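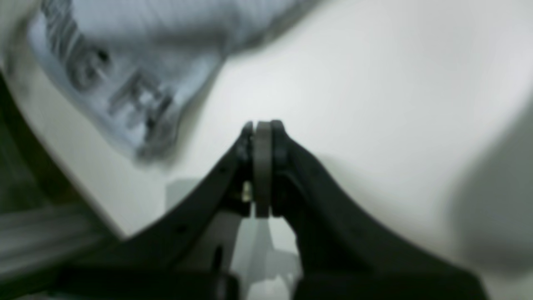 Spring news from the Dasgate mending circle

Well, we did it! The button drive closed last night and the final tally is 3882, which beats my guess by a mile (I said 900 and felt pretty bold saying it). Thank you to everyone who raided a sewing box or a grandmother's cookie tin. I've been sorting by color at my kitchen table all week and I'm now seeing four-hole buttons in my sleep.

The big jar is going to Ukadwood, where they've been short on coat buttons since the fall. The odd ones stay with us for the kids' table.

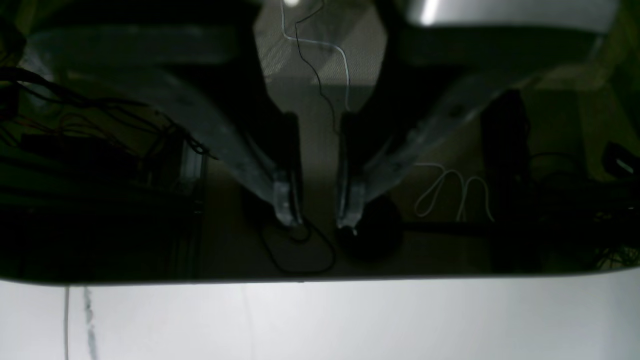 A dark, glossy surface over a pale one.

I also got my hands on a bolt of wool from Jasińska, the shop out past the mill. It's a soft oatmeal color and it frays if you so much as look at it, so please zigzag your edges before you wash it. Pieces are free while they last – one per person, and bring your own bag.
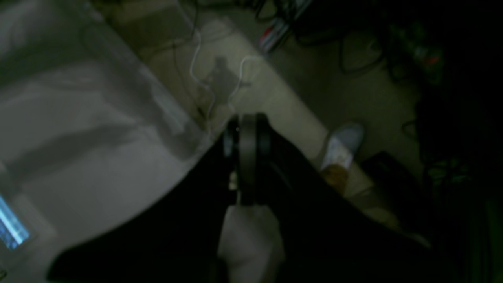

Darning by mail

Since we can't sit around one table for a while, I'm putting together 60 little packets with a needle, gray yarn and my scribbled notes on fixing a sock heel. Leave me your address by the end of the month and I'll get yours out in April.

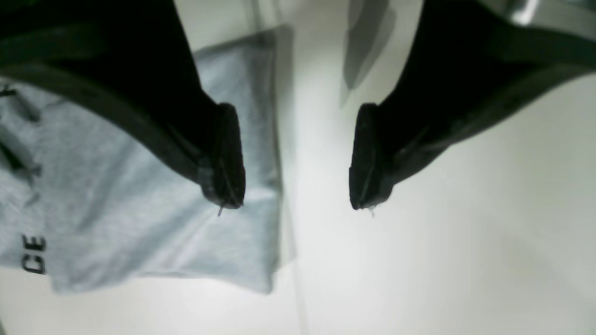 My notes are for right-handers, so lefties, flip the drawings and start from the other side. And if your heel comes out lumpy, wear it anyway. Mine are all lumpy and they keep my feet warm just fine!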